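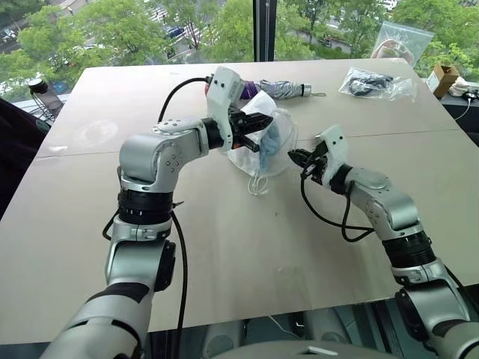

A list member wrote, at 10:52 pm:

> I think the people saying "ten more years" are going to look silly. Ovano says its two-armed setup got through 3,593 household pickups in February, and you can't fake a number that size. My mother can't do her own laundry any more and I would sign up for one tomorrow. What would it take to convince you? Serious question, because every time someone posts progress here the same five people tell us it doesn't count.

I'm one of the five, so I'll bite.

What would convince me is a chore. A pickup is a piece of a chore, and usually the easy piece. Take the soft blue thing in the clear bag. One gripper has the top of the bag and the other is open, a short way off. Fine, I'll give it the grip. Now get the cloth out. You have to find the opening, and the plastic is crinkled and throws light back at you. You have to pull the cloth without pulling the bag along with it. There's a white string hanging out of the bottom, and I'd want to know what the machine thinks that is before it starts tugging. Then shake the cloth out, fold it, put it in a drawer, and do something with the bag. I can do all that while on the phone with the pharmacy.

As for 3,593: out of how many tries? Over how many objects? If it was the same 100 items on the same bare table I'm a lot less impressed than if it was whatever was on somebody's kitchen counter. I went through the Ovano post twice and couldn't find either number. Maybe I missed it. If anyone has a link, send it and I'll read it.

I spent a long stretch on the packing floor at Stiltwood, and that's where my attitude comes from. We had the Butov cell in for a trial. On rigid boxes it was great, and I mean that – nearly 400 an hour, and it didn't need a break. Then they moved it over to bagged soft goods. Same arms, same table. It would pinch two bags at once, or come up holding a corner of film with the product sliding around underneath, and one of us would walk over and clear it. By the end of the trial I was clearing it so often that I'd have been faster doing the packing. The sales guy counted every one of those as a completed pick, by the way, as the bag had left the table.

So that's my problem with counting grabs.

The Dissanayake folding station somebody brought up last month is a better case, I'll admit. It does one thing and you can see the finished towel. But you have to hand it the towel flat and right side up, and at that point I've done the part I didn't want to do.

On your mother: I'm not trying to be cold about it. Mine is in the same boat. We pay a person to come in, and she does the laundry, notices the milk is off and changes the bed. If a machine could only do the laundry, start to finish, hamper to drawer, with no one standing by, I'd pay $3,000 for it and apologize to the whole list.

Here's what I'd want to see. One load, one take, normal speed, nothing laid out ahead of time. Leave in the part where it drops a sock. I don't mind if it takes all afternoon.

Does anyone know if Ovano lets outsiders bring their own stuff to a demo? I've got a fitted sheet I'd like to introduce it to.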